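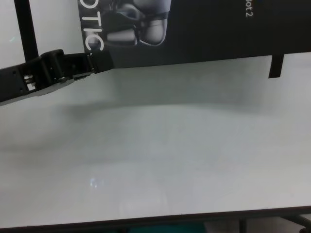 Arm over the bare table, gripper open and empty.

## Plotadier arm: first setup, quick version

Tue 9 August. Typing this up between jobs, sorry for the gaps. It covers the rental kit from Vanhove, arm plus gripper plus controller. Not the older Wesalau one -- diferent connector.

**Before power**

- Clear the table. Everything, mugs too.
- Clamp the base, then pull on it hard. If it shifts, do it again.
- Keep 700 mm free all round. Banners and stands count.
- Stop button where your left hand can reach it.

**Power up**

1. Mains in, wait for the steady green light. Takes about 27 seconds.
2. Open the Storkholm app, pick *Connect*, not *Pair*.
3. Run *Home*. Hands off the table.
4. Error 114? Cable at the wrist. Power down, reseat, start over.

**Gripper**

Set force to the lowest step. Open, close, open. Do it with nothing in the fingers first, then a bit of foam. Leave speed at 10 per cent till you trust it, 100 is far too quick for a first go.

Fingers not meeting in the middle -- run *Zero grip* twice. Once never seems to take.

**Packing away**

Park it from the menu, don't fold it by hand. Gripper open, mains off, then unclamp. Cables go in the lid pocket, not under teh arm.

Stuck? Ask Sanne Cuypers, she's got the spare wrist cable.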